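Notebook, August, started 9.40, tea not yet drunk

Packing and soft furnishings list, carried on from last page. Room is the big bedroom, same as before. Grendmont boxes arrived flat, tape gun missing again, used the old roll out of the drawer.

Done so far: pillowcases, two wool blankets, the curtains with the bad hem. Curtains weighed and bagged, label says Kuruc but the pen has run so write it again before they go downstairs.

Scales: zeroed, then checked with the 100 g weight. Fine. Checked again after lunch, still fine. Folded curtain bundle came out at 1,056 g with the bag on. Forgot to take the bag off. Bag is 4 g so whatever.

Bedspreads next. These are the awkward ones. Satin slides off the table and off the chair and off itself, so spreading it on the bed and working from there. Fold in half long ways, then half again, then roll from the foot end. Don't press the roll, it marks. Tried tissue between layers on the first one, better, but we are low on tissue. Ask Lerwood for more, the wide sort.

Iron on the lowest setting and through a cloth. Last time somebody (me) went straight on and left a shiny patch the size of a saucer. Pattern side down is safer. Steam no.

Limit per box is 2,000 g for the thin card ones, so one heavy spread each and fill up with pilowcases. Thick boxes can take more, keep those for the blankets.

Food stuff from the kitchen gets its own box, NOT in with textiles. Tape the lid, write FOOD on two sides. Anything with a clip or a crimped end goes in a second bag first, clips snag satin and a pulled thread in that weave will show for ever.

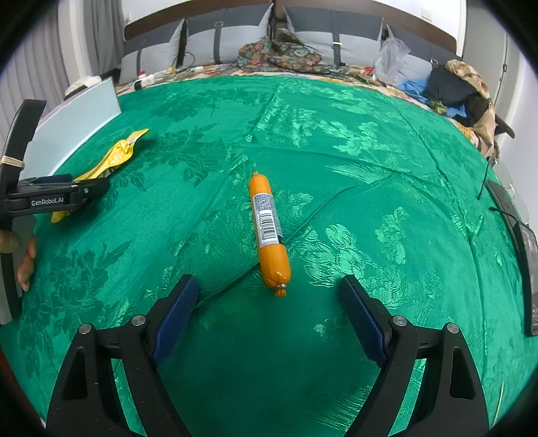

Sullska Textile Store, Packing & Care Team

Green spread, flowers and leaves all over in the same green, still creased from folding. Sausage to go in the FOOD box, barcode label left on. Long crease down the one side plus a diagonal one, do the diagonal first, then the long one. Check the cloth over for snags before it gets rolled.

Stopped 4.15. Still to do: rewrite Kuruc label, find tape gun, tissue, tip out the tea. Scales left on the window sill, swich is at the back.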